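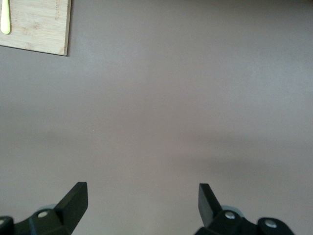

A pale wooden board on a tabletop.

Sport > Basketball > Interviews

Yakubu Haruna has been general manager of the Jusovville Terkanari for two seasons, and he would like it known that he did not choose the carpet in his office.

"It came with the job," he says. "So did the point guard."

The point guard left on Friday, traded to Mititz for a back-up centre and a second-round pick. Haruna's phone has been busy ever since. By lunchtime the club had received 605 emails on the subject, and he claims to have read the polite ones. "That took me a minute or so."

He is calmer than you might expect of a man whose team has lost 35 games and whose last home crowd was 3831, in a hall built with rather more hope than that. Yeon, the league leaders, were the visitors. They won by 2, which Haruna describes as our best night since Christmas.

"We played properly for once. Then we had the ball with nine seconds left and ran a play I have never seen before. I asked the coach about it afterwards. He hadn't seen it either."

Is the coach safe? Haruna looks out at the car park for a while.

"He has a contract. I have a contract. The point guard had a contract."

He played a bit himself, as a forward with bad knees and, by his own account, a worse left hand, before moving into scouting. He still writes his reports in pencil and still goes to watch under-18 games in February, in gyms where the heating is more of a rumour. The centre from Mititz was someone he first noted down years ago. The entry read: "Big. Listens." He regards this as high praise.

The supporters want to know why he didn't get a first-round pick.

"I asked for one," he says. "They laughed — not nastily. Then they asked if we wanted the centre or not, because they were going into a meeting."

The new man trains with the side this week and should start the next home game. Haruna will be in his usual seat behind the bench, with his coat on.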